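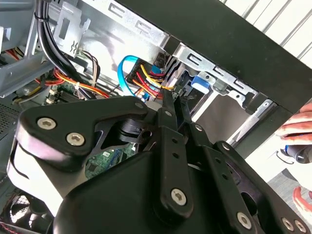 Friday, September 8, 2023

Long one today, so this will be a long entry, and I'm typing it on the couch with a bowl of cereal because I never got around to dinner.

The whole day went to the planner. More exactly, it went to the piece between the planner and the controller that Sherif calls the glue and I call other things. The old version treated every cable in the computer case as if it wasn't there, so it would happily draw a straight line for the fingers right through a bunch of wires and leave the force limit to sort it out. I've wanted that gone since March! The new version keeps a soft penalty around anything the wrist camera labels as a cable, and a hard wall around anything it labels as metal. Easy to write down, a pain to tune.

The drive cage is the worst spot by far. There's bright blue SATA cable looping down out of it and the yellow, red and black power wires right next door, and by the time the gripper is reaching in between the drive bays there's very little room left for a clever path. With the penalty set too high the planner just refuses to go anywhere (it sits there and returns "no solution" over and over, like a cat that won't get in the carrier). Set it too low and I'm back to the old behavior. I ended up at 3 after trying pretty much everything else, and I don't love it, but it gives me paths I'd be willing to run.

Also found out why planning felt so slow on Wednesday. I had the sampler set to 3,000 points per query from some test I did ages ago and forgot about. Dropped it to 1,000 and the paths look the same to me. Caroline wants a proper comparison before we ship that in the next Prulano build, and she's right, grumble grumble. I'll write the script on Monday.

Perception was better than I expected. The gray plate next to the tower is in the model now, with the tall T-shaped post and the small holders, so the arm finally knows to stay clear of them. Before this the post didn't exist as far as the software was concerned, which made me nervous every time the elbow swung over. I measured the post twice and Wycliffe measured it once and we got different answers, so I padded it and moved on.
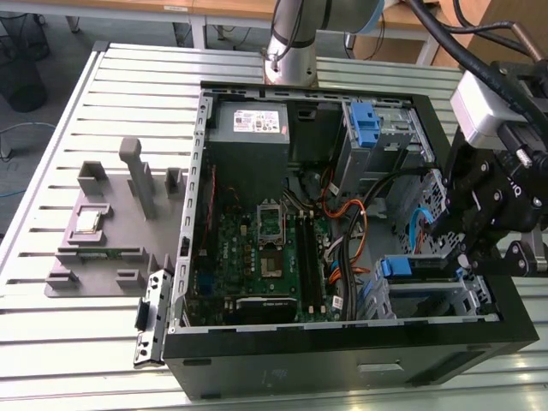

Why not just teach one path to the blue latch and play it back every time? Because the tower never goes down on the bench in quite the same place, and a recorded path has no clue about a cable that has flopped over since the last run. We still start from a taught pose near the drive bay, but the last stretch gets planned fresh from what the cameras report.

I had that exact talk with Atieno over lunch, and she made me draw it on a napkin, and then she kept the napkin. She's doing the logging side now and wants a timestamp on every replan, plus the reason for it, in words a person can read. Fine by me! My error messages are terrible. One of them still says "hmm" and that's all it says.

The afternoon was mostly frame transforms. I had the wrist camera offset backwards in one config file and correct in the other, and the code picked whichever one loaded first. Two hours on that. I've deleted the second file, and I've put a check at startup that complains loudly if it ever finds two again.

Still to do, so I don't lie awake thinking about it: the sampler comparison for Caroline, ask Sherif about the joint speed cap near the CPU holder, and merge Wycliffe's branch before it gets any older. Oh, and call the dentist.

Going to bed. The cereal got soggy while I was writing the part about the sampler.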